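Looking After the Arm in Cell 2
Photo gallery, Dramilent workshop pages

Cell 2 is the pick-and-place cell at the back of the Nasution building.
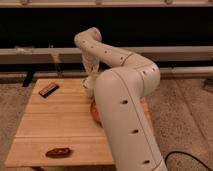 It went in last September and runs one arm over one table. We look after it ourselves between visits from Deker, the firm that installed it, and most of what we do is small: wiping down, checking screws, looking at cables, moving things that got left on the table. These notes go with the gallery and cover what we check and how often. They are written for people on the early shift who may not have worked on the cell before.

Before anything else

Set the controller to manual and turn the speed down. Hang the tag on the pendant hook. If you are going to put your hands near the elbow or the wrist, switch off at the wall as well and wait for the brakes to click in. The arm can sag a little when the brakes take over, so keep your fingers out of the bend.

The shell

The covers are off-white and matte, and they show grease. We wipe them with a damp cloth and a drop of dish soap. No solvent. The first bottle of cleaner we tried left the plastic tacky, and it took two days to get it right again. A reddish-brown line runs over the rounded top of the near link and down its side. It follows the seam. Go along it with the cloth and don't push into the joint.

Screw recesses

The near link has three dark oval recesses along the shell, and there are smaller holes at the elbow and on along the forearm to the wrist. They all collect dust. Use the soft brush first, then the hand vacuum. Compressed air drives dirt into the seams, so the air line stays on its reel for this job.

Check covers for play by pressing with a thumb on each side of the seam. If one moves, write it in the log and leave the screw for whoever has the Jevier torque driver signed out. The cover screws are plastic-safe ones and strip easily. We keep a bag of 28 spares in the second drawer.

The elbow

Listen to it at low speed through its full swing. A steady hum is normal. A tick once per turn goes in the log with the joint angle from the pendant. Look at the dark ring seam where the forearm meets the elbow, and run a dry white tissue around it. Any oil on the tissue means a call to Deker.

Wrist and gripper

Open and close the gripper 10 times from the pendant and watch that both sides travel evenly. Then check that nothing on the wrist catches when it turns. We do this every 120 running hours, and the full wrist check at 188.

The cable

Follow the black cable by the base of the near link with your hand, with the power off. It needs a loose arch so the base can turn both ways. Feel for flat spots and nicks. The old one was replaced after 144 days because it had been clamped too tight.

The table

Clear off anything that isn't part of the job before you go back to auto. Wipe the boards along the grain and get the crumbs out of the lines between them. Check the feet with a level once a month. If the table has shifted, the taught points will be off and the arm has to be run through them again at low speed.

Putting it back

Tag off, speed still low, one full cycle in manual. Then auto at half speed for ten minutes before going up to normal. Write the running hours in the log, with your initials. Blank log sheets are in the folder next to the door, and full ones go to the Dramilent office at the end of the month.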